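3.2 Station layout and upkeep

The hand-held station was set up once and then left alone as far as possible. Table inside an aluminium frame, white board on top, a brown basket at the left for the object to start or finish in. Two grippers, one per hand, both cabled. Figure 3 gives the working position with a clothes hanger held above the white board. Carpet under the whole thing, which matters for the cables (see below).

Most of the upkeep is cable work. Each gripper has its own lead and the leads are the first part to go. On the Vamness station the right lead was run over the table corner with no clip and after 15 sessions the jaw reading began to drop out when the wrist turned inwards. We replaced the lead, not the connector. Dropouts came back. The connector was the fault, and the old lead tested fine on the bench afterwards. Since then the order is fixed: connector, then lead, then board. Finbarr Gilmartin wrote the swap procedure and it takes up to 4000 seconds with the zeroing included, most of that is waiting for the logger to come back up.

Zeroing. Jaws fully shut, gripper lying on the board, no hand on it. Then open, shut, open again. If the two shut readings disagree the jaw screws get looked at before anything else. We did not do this at Fitzgerald in the first weeks and those recordings are left out of Section 5 entirely.

Plates on top of the grippers. Thin metal, they bend if the gripper is put down on its head, and a bent plate shifts the pose estimate without raising any warning in Prulis. So they are checked against a straight edge at the start of a day. Operators were asked to lay the grippers on there side between takes. Mostly followed.

The hanger task was the hardest on the jaws. A hanger is long and it turns in the grip, so the operator squeezes harder than the task needs, and the pads wear at the tips first. Pads were changed in pairs, left and right together, even when only one looked worn. Changing one alone gave a visible difference in closing force between the hands and we lost a set to that in July.

The basket is not fixed down. It was at the Borkine site, with two screws, and operators knocked the jaws on its rim more often, so the screws came out. Its position is now set by eye before each take and the small variaton is kept in the data. Aoife Ó Néill argued for tape marks on the board; tried, but the marks were picked up by the tracker as features and had to be cleaned off.

Figure 3. Hanger held by the left gripper, right gripper alongside, basket at left. 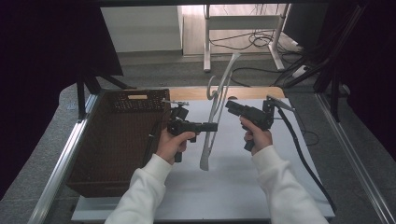
Frame bolts are the last item. They were tightened at assembly and then only when the drift check failed, so we have no figure for how fast they work loose. The two stations share a parts box but not a log, a mistake, and the pad changes from before the logs were split can't be assigned to either one with any confidence. Those are marked unknown in the appendix table.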